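The Tooling Column: What the episode counter doesn't tell you

Every newsletter in this field has run a piece this winter on how cheap demonstration data has become. Hand-held grippers did that. You don't need an arm, you don't need a safety cage, and a person with a free hour can collect in a kitchen what used to take a lab a week. I believe all of it. I have also spent most of February looking at what comes out the other end, and I am a good deal less cheerful than the vendors are.

The software I've been testing is Skilska, the ingest and review tool from Nerero. It takes raw recordings from hand-held grippers, recovers the path of the tool through space, estimates how far the jaws are open, cuts the whole thing into episodes, and scores each one from zero to one for "training fitness." Episodes over the threshold go into the set. Episodes under it go into a folder that, as far as I can tell, most teams never open.

The pitch is that you can stop watching video. One person can supervise a whole pool of collectors by checking a dashboard over coffee. My set had 3,000 episodes in it, all household tidying, shot in ordinary homes. Skilska passed the great majority and flagged 187. It took one night on a single workstation, and the dashboard was a very reassuring shade of green by morning.

Then I opened the folder.

Of the 187 rejects, 57 had nothing wrong with them that I could find. The grip was clean, the path was smooth, the object stayed in view. What they had in common was tables with glass tops, mirrors, glossy tile, and in a few cases a big window. The tracker had picked up features in the reflections and treated them as fixed points in the room. They don't behave like fixed points when the viewpoint moves, so the recovered path got a jitter in it, and the scoring model read the jitter as a shaky operator. I checked by masking the shiny surfaces by hand on 20 of them and running the tracker again. The jitter mostly went away and the scores came up.

So the tool was rejecting homes, in effect, and blaming the people in them. If you pay collectors by accepted episode (plenty of outfits do), think about that for a minute before you renew the license. 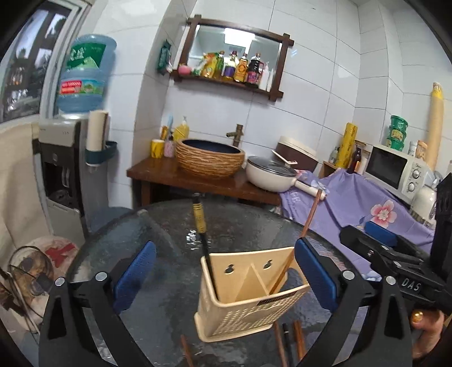 Chopstick tidying at a glass-topped table, with a mirror on the tiled wall behind.

Chopsticks deserve a paragraph of their own, as they were the worst category by some distance. A chopstick is thin, it is often dark, and on a dark table the object mask simply loses it. Skilska's perception stage wants a blob it can follow. Give it a holder and it will follow the holder all day. Give it a black stick on rippled dark glass and it drops the track, picks it up somewhere else, and occasionally decides that the stick and the gripper finger are one object. The episode summary will then report a steady grasp with high confidence, and the only way to find out it's wrong is to watch the clip, the very chore you bought the thing to avoid.

Nerero's documentation has a section on thin objects. It recommends "adequate contrast between object and support surface." Fine advice for a studio. People's kitchens are not going to be repainted for the benefit of a segmentation model, and if they were, the data would lose the one quality that makes it worth collecting.

The jaw width estimate is better than I expected. It is read from the fingers themselves, it holds up in poor light, and over long recordings it drifted less than the rival tool I used last year. Credit where due. The trouble is that everything downstream leans on it too heavily. The episode cutter treats a closing jaw as the start of a grasp and an opening jaw as the end of one. Real people fidget. They squeeze at nothing while deciding what to pick up, or they open a little, shift their grip, and close again. Each of those becomes a boundary, and a single sensible action arrives in the training set as several short, pointless ones. There is a setting called minimum dwell that is meant to handle this. Turn it up far enough to swallow the fidgets and it swallows quick placements as well. I never found a value I was happy with.

I had hoped the planner export would rescue some of this. Skilska can write its output in a form that Warrier reads directly, and Warrier will then try to reproduce each path with a simulated arm and tell you whether it is reachable. In principle that gives you a second opinion that doesn't care how the video looks. In practice the default arm model is mounted at a fixed height in open space, so a path that runs under a shelf passes with flying colors and a path at the far side of a low table fails. You can supply your own mounting and your own obstacles. The form for doing so is four screens deep and forgets what you entered if you go back a page.

Would I use it anyway? For sorting, yes. It is quick, it organizes things sensibly, and the timeline view is the nicest I've worked with. I would not let it throw anything away. If you are evaluating it, my settings for now are as follows.

Set the rejection threshold to zero and sort by score.

Pull a random handful from the top of the list every day, and from the bottom too.

Turn off automatic object naming, then name the objects yourself once per home.

Log the surface the task happens on. There's no field for it, so use the notes.

Keep the raw recordings. The cleanup option deletes them after export and it is switched on by default.

I sent the reflection findings to Nerero and got a polite reply saying that surface handling is planned for a later release. No release was named. I asked whether customers who have already filtered their sets would be told to go back and check, and I haven't had an answer to that one yet.

Next time I'll be running the same 3,000 episodes through Ellbridge, which claims to handle glass. I'm starting with the chopsticks.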